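The Shuttlecock Question

Mar 23, 2026

I have lived in Bollcombe long enough to have opinions about its bus route, and I have played badminton at the Vudden Road gym long enough to have opinions about everyone's serve, including mine, which is illegal in at least two ways. Until this month I had no opinions about storage. I'd like that time back.

It started with the hall closet. Our badminton things have lived in there since October, when the season started and I announced that this year we would be organized. What I did was put a tote bag on a hook. The tote bag held the rackets for one week, after which the rackets moved to the floor, the tote bag filled up with grip tape and a single sock, and the shuttlecocks went wherever shuttlecocks go. I found one in a rain boot. I found it with my foot.

If you have never had to store a shuttlecock, let me explain the problem. It is mostly air. The part that matters is the size of a large grape, and the rest is a skirt that wants to be in the way. You can't stack them in a pile, because a pile of shuttlecocks is a slow avalanche. You can't put anything on top of them, because then you own a shuttlecock that flies left. They come in a tube, which is the correct answer, and the tube is gone by the second practice. I don't know where the tubes go. I have a theory involving the recycling and a member of my household who thinks every cylinder is trash.

So on Saturday I took everything out of the closet and put it in the living room, which is how all my projects begin and where most of them are buried. I then went online and read 132 reviews of a clear bin with a lid. I'm not proud of this. One reviewer had given it three stars because it was see-through. I ended up at Herrero, the hardware store by the bank, and bought the first clear bin I saw, without reading anything.

The white table was the only surface I hadn't already covered with closet, so the sorting got done there.

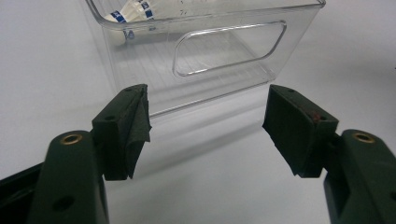
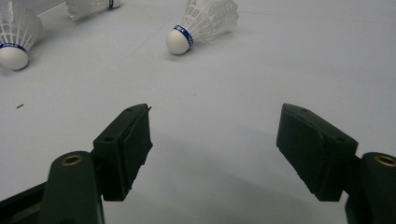
My rule was that anything with a bent skirt would go. This is a fine rule until you pick one up and start negotiating with it. Is that bent, or is that character? Would it straighten out in steam? I have read that you can steam the feather kind, and ours are plastic, and I stood by the kettle for a while anyway thinking about it. In the end I threw out 6 and kept a few I'm calling practice birds, meaning I couldn't face the trash can again.

Then there was the matter of which way they go in. I tried nesting them, cork into skirt, the way they come in the tube. Lovely, until you set the column down on its side in something wider than a tube, and it curls up like a sleeping dog. I tried standing them all cork down, and they fell over. I tried skirt down, and they stood there like a choir, very dignified, taking up the entire floor of the bin. Skirt down won. It wastes a ridiculous amount of space and I find it soothing to look at, so I have decided it's a system.

The rackets went back in the tote bag. The tote bag went back on the hook. The sock is still under review.

I did get talked into one more purchase, a set of stick-on labels from Vurnurard, sold in a pack of 90, for a closet that contains one bin. I wrote BIRDS on the first one, got it on crooked, peeled it off, wrote BIRDS on the second one, and got it on crooked in the other direction — so at least I'm consistent. That leaves me with a great many labels. The flour has been labeled. The other flour has been labeled. I was asked, fairly gently, to stop before I got to the spice rack.

We took the bin to practice last night. It doesn't fit in the gym bag, a thing I could have measured, and the lid pops up if you carry it by the wrong side. I carried it across the parking lot in both arms like a casserole. Somebody asked if I'd brought food.

Next weekend I'm supposed to do the shelf above the hook, where the camping stove is. I've already been looking at bins.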